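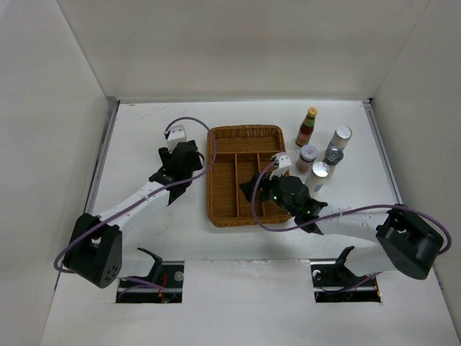
Kozma cell, both arms at the condiment tray, bottles and jars on the table beside it.

Ornia gift packing, Wustside building
Walk-round checklist with my comments
Friday, June 30, 2023
Checked by: Etelka Gulyás

I've kept the old sheet and just typed under each line, so apologies to whoever likes one-word answers!

1. Stop button reachable from both sides – OK
I can hit it from the packing stool and from the aisle. Mirsad Stojanovska tried it left-handed too and got there fine. Please don't hang aprons on that post, I moved one again this morning.

2. Cables clear of moving joints – WATCH
The purple ones run in big loose loops around the arms. I know they need slack to move, but I'd like a maintenance person to look at how far they swing on a full reach. Ticket's in for July.

3. Table slots under the arms – OPEN ITEM
You can look straight down into the hardware. A jar lid or a pen could drop in there, and then one of us is going to want to fish it out. Can we get covers? Until then: stop the cell first, then reach. Yes, even for a pen.

4. Table surface – OK
A few scuffs and smudges, nothing sharp. Wipe it at shift change like we used to wipe the benches.

5. Baskets and trays – OK, with a grumble
Run your hand along the rim before a tray goes in. Wicker can have a stray end sticking out, and we used to catch that without thinking because every basket went through somebody's fingers. Now the first fingers on it might be the customer's. So it's a proper check now, and I've added it to the start-up card.
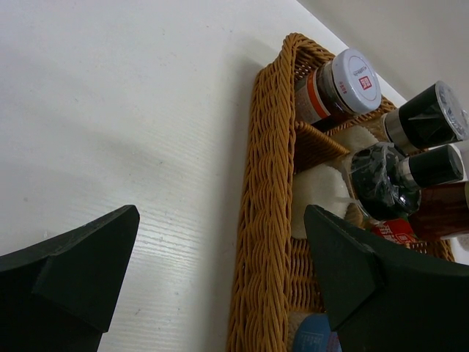
Same goes for padding. White pads flat in the bottom, nothing bunched up against a divider, or the glass sits crooked and leans on its neighbor. If you have to straighten one, cell stopped, both hands out before restart.

6. Glass handling – OK
No breakage in the log for the last 14 shifts. Broken glass kit is on the wall, gloves in two sizes. We could use a third, Mirsad's hands are enormous.

7. Lifting – BETTER
Nice one to write down! We used to turn and reach for every single jar, and my shoulder knew it by lunch. Now the heavy part is bringing full cases to the cell, so keep the stack at waist height and use the cart. I found 3 cases on the floor behind it today.

8. Noise and pace – COMMENT
It isn't loud. What people tell me is that watching is more tiring than packing was, and I agree. I'd like us to swap off the watching spot every 50 minutes and go do labels or bows for a while. Not agreed with the office yet, I'm asking again on the next call.

9. Training sheet signed – NOT DONE
2 names missing from second shift. No signature, no restart button, please. Come find me and I'll go through it with you, it's short.

Sheet goes back in the red folder when you've read it. Add your own comments underneath – pencil is fine.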